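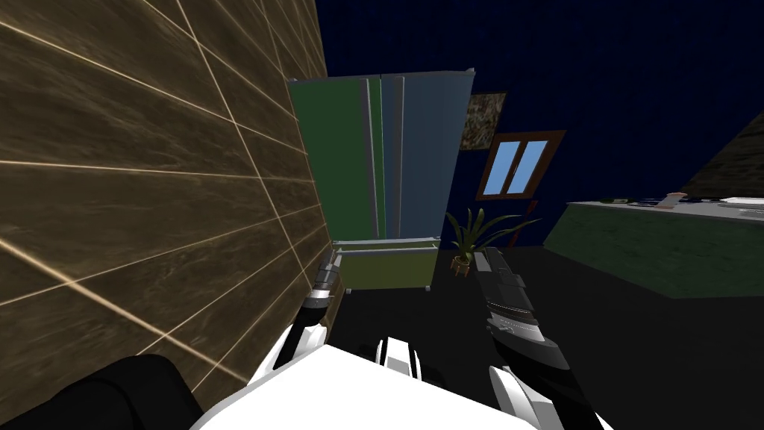 Simulated trials flatter everything, Myung-ja Kwon told the project group when the first plan went around, and a gripper that looks good in a rendered kitchen has proved it can look good in a rendered kitchen.

Grorkico agrees with her, up to a point, and has written its new gripper comparison with that complaint in mind.

FOR RELEASE
May 13, 2024

Grorkico publishes two-arm gripper comparison, advises buyers to wait

Grorkico today released the results of a simulated comparison of two grippers offered for household robots, the Pellenari and the Yeom. The company is not naming a winner. It is also not recommending that anyone buy either one on the strength of these numbers.

The trials were run in a simulated home with a refrigerator, a bottom freezer drawer, a long counter and the usual bits and pieces that sit on a counter. Each gripper was put through 1,000 attempts at a set list of jobs: pulling the freezer drawer open by its bar, opening one refrigerator door, lifting a small container off the counter and setting it down again. The same two-armed robot body and the same controller, Clundau, were used throughout.

Pellenari failed 226 times. Yeom failed 230.

"I've already seen that gap called a lead," said Ciarán Hennessy, who ran the comparison. "It's four attempts out of a thousand. Change the starting position of the arms and I'd expect it to move. I wouldn't spend a dollar on it."

The failures are more useful than the totals. Pellenari lost most of its attempts at the counter, where it tended to close early and push the container away. Yeom did better there and worse at the fridge, mostly by catching the door handle at a poor angle and sliding off it as the arm drew back. Anyone whose work is mainly doors and drawers will read the results differently from anyone whose work is mainly dishes, and Grorkico suggests they skip straight to the task tables.

There is a further problem, which the report covers at some length. Contact between a finger and a handle is the hardest thing to simulate well, and it is also the thing a gripper trial is supposed to measure. The friction settings were chosen by Grorkico staff. They are reasonable settings. A second set of reasonable settings, tried on the drawer task alone, put Yeom in front.

"That should bother people," said Seo-ah Pyo, who wrote the section on friction. "It bothered me. We had a tidy chart ready and then we had to put a different chart beside it."

Camera placement was looked at as well, though only briefly. A low head-mounted view gave the controller trouble whenever an arm came between the camera and the handle it was reaching for. Raising the view helped with the drawer and did nothing measurable for the counter jobs. Grorkico had hoped to say more about this and can't. Too few positions were tried, and the section has been labelled preliminary.

The company also asks that the results not be set beside claims in supplier brochures. Grorkico counted an attempt as failed if the object was dropped, if the handle was released before the door was fully open, or if the time limit ran out. Suppliers often count only the drop. Under that looser rule both grippers look a good deal better, and the report gives those figures in an appendix for anyone who wants to see how much the definition is doing.

Ilze Grigaitė, who checked the scoring, found 2 attempts recorded as successes in which the drawer had opened after being bumped by the wrong arm. Both were rescored as failures and are included in the totals above. She did not find others, but her check covered the drawer task only.

Trials on physical hardware are planned. No date has been set, and Grorkico will not be giving one until the test kitchen has a floor, a working fridge and a drawer that sticks the way real drawers do. Chang-ho Seo, who is organizing that stage, has asked for worn handles as well as new ones.

"If the physical results line up with these, fine, I'll be pleased and a bit surprised," he said. "If they don't, then we've learned what the simulation was worth - and we'll publish that with the same size of headline."

The full report, the task tables and the list of settings used are available from Grorkico on request. Requests for a one-line summary will be declined.

Media enquiries: Ciarán Hennessy, Grorkico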